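Two Towns, One Agreement: A Visit to the Cross-Border Science Program at Liltermont and Prarkport

Visit report by Carmela Palacios
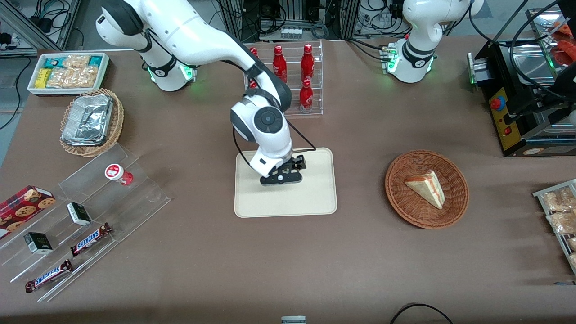
I went to Liltermont in September because I had read the program's annual report three times and still could not tell what the cooperation consisted of. The report says the two towns, on either side of the border, share a science and technology agreement that has "deepened" every year. It gives a figure of 126 joint activities. It does not say what an activity is. I have worked on research policy long enough to be wary of that word, so I asked for a list and was invited to the open day instead.

The open day was split between the two sides. Visitors spent the morning at the Sarmiento Institute in Liltermont, had lunch, and crossed by bus to the partner campus in Prarkport for the afternoon. I had signed up as an ordinary visitor and was treated as one, except that at registration they gave me a badge with "Evaluator" on it. I am no such thing. I wore it anyway and it probably got me a few longer answers.

The morning in Liltermont

The program began at nine with a welcome in the main auditorium, which seats 300 and was maybe a third full. The director's talk ran well over its time. He went through the history from 1970, when the two towns signed a letter on exchanging technical staff, up to the current agreement, which is in its second funding period. The slides treated this as one continuous story. From what I could piece together, it was nothing of the sort. The old letter covered water engineers and was dormant for most of its life. The present agreement was written from scratch by different people under different national laws, and it exists mainly because outside money became available for border regions. I don't hold that against it. Plenty of decent cooperation starts with a funding call. But when a program claims an ancestry it doesn't have, I start checking the other claims too.

The question period was short. A man a few rows ahead of me asked how many of the joint publications had their first author on the Prarkport side. The director said the partnership did not think in terms of first authors. The man asked again, and was told the information could be provided on request. I wrote down the question and sent the request myself the next week. More on that below.

After the talk we were divided into groups and taken around the building. My guide was a doctoral student, well prepared and plainly tired, who had given the same tour to school groups the day before. She was much more useful than the auditorium. I asked her how often she worked with anybody across the border. She said she had met her opposite number twice, both times at meetings arranged for the funders, and that they got along well and traded messages about code. They had never been in the same lab for longer than an afternoon. Her scholarship does not pay for overnight stays on the other side, and the travel form needs signatures from both institutions. The last one she submitted came back after the trip would have ended.

I heard versions of this all day. The scientific side likes the agreement and would like more of it. The administrative side likes it too, and has built it in such a way that using it is hard work.

Nullimik

The thing everyone wanted us to see was Nullimik, the shared data platform. It takes up the largest single line in the budget, and it got its own session before lunch. In principle, a group in Liltermont can post a data set in the evening and a group in Prarkport can work on it the next morning, with the same permissions and the same file formats. It is a sensible idea and I went in wanting to like it.

The demonstration was done from a prepared account. The presenter searched for a river quality data set, opened it, plotted it, and added a comment. All fine. When someone asked to see a project uploaded by the Prarkport side, there was a pause, and then an explanation about data residency. Under the present rules, Prarkport's data can be listed on the platform but has to be stored at home, and whoever wants it must write to a contact person. So for half of the partnership, Nullimik is a catalog with an email address in it. The presenter was candid about this once asked, and said a legal fix was being drafted. I asked how long it had been in drafting. Since before she was hired, she said.

I don't want to be unfair. A catalog has some value, and the two countries' data laws were not written by the people running this program. But the annual report calls Nullimik "a fully shared research space." The staff who run it would never say that in front of users, and I wonder who approved the sentence.

Crossing over

The bus left after lunch. The crossing was slower than planned, and our session in Prarkport started late and was trimmed at the end. One of the organizers apologized for the line at the border as if it were weather. A program on cross-border cooperation might want to collect its own numbers on this. I asked, and no one keeps them.

The Prarkport campus is smaller and newer, and the reception was warmer and less rehearsed. There was coffee in the entrance hall and the researchers stood around and talked to us before anything official started. I got more out of that half hour than out of the director's whole talk. An older soil scientist told me that what the agreement had done for her group was give them access to instruments they could not have bought. She books time on equipment in Liltermont, sends her samples over, and gets results back in weeks. She was very clear that this mattered. She was equally clear that it was a service. Her group is thanked in the acknowledgments or listed somewhere in the middle of the authors, and the research questions come from the other side.

This is the usual trouble with cooperation between unequal partners, and it would be odd if Liltermont and Prarkport had escaped it. The richer side supplies the equipment and sets the topics. The poorer side supplies samples, field sites and students, some of whom don't come back. Neither side is behaving badly. The money is simply arranged to produce it. Liltermont's share of the budget is held by the institute and can be moved between lines. Prarkport's share passes through a ministry and arrives late in the year, by which point the topics have been chosen.

The formal session in Prarkport was a panel on "benefits for both regions." It had 5 speakers, of whom four were administrators. The benefits named were visibility, capacity, networks and trust. I waited for someone to mention a patent, a company, a changed regulation, a cleaner river, a job. The fifth speaker, who runs a small firm making water sensors, came closest. He said he had hired two people trained through the exchange and would hire more if their certificates were recognized on both sides. They aren't. The moderator thanked him and moved on to trust.

What I got by mail

My request about authorship was answered, to the program's credit, and fairly fast. I received a list of the 126 activities and a separate table of publications. The list was the more interesting of the two. It includes the open day itself. It includes each meeting of the steering group, counted once for each side. It includes signing ceremonies, newsletters, and a visit by a delegation whose purpose is given as "visit." Real joint research projects are in there as well, with named teams and published results, and several look good. They are a small part of the list, and a reader of the annual report would have no way of knowing it.

The publications table did not include author order. I have asked again.

Would I recommend the visit?

Yes, with some advice. If you work on regional science policy, go, because it is rare to be able to see both sides of one of these agreements in the same day. Skip the auditorium if you can do so politely. Ask your guide what they did last month, and with whom. Sit with the Prarkport researchers at coffee. Bring your passport even if the registration email says an identity card will do, because two people in our group were held up over that and missed the panel.

On the program itself I came home less hostile than I had expected and no more convinced. There are people on both sides doing useful work together, mostly by going around the machinery set up to help them. Small changes would do a lot: overnight costs for doctoral students, one travel form with one signature, Prarkport's money released at the start of the year. None of those would be hard to explain to a funder. I raised all three on the feedback sheet at the end of the day, which asked me to rate the event from "good" to "excellent."

The next funding period is being negotiated now. I am told that the proposal includes a second version of Nullimik and a target for more activities. I have asked for the definition of an activity to be printed on the first page.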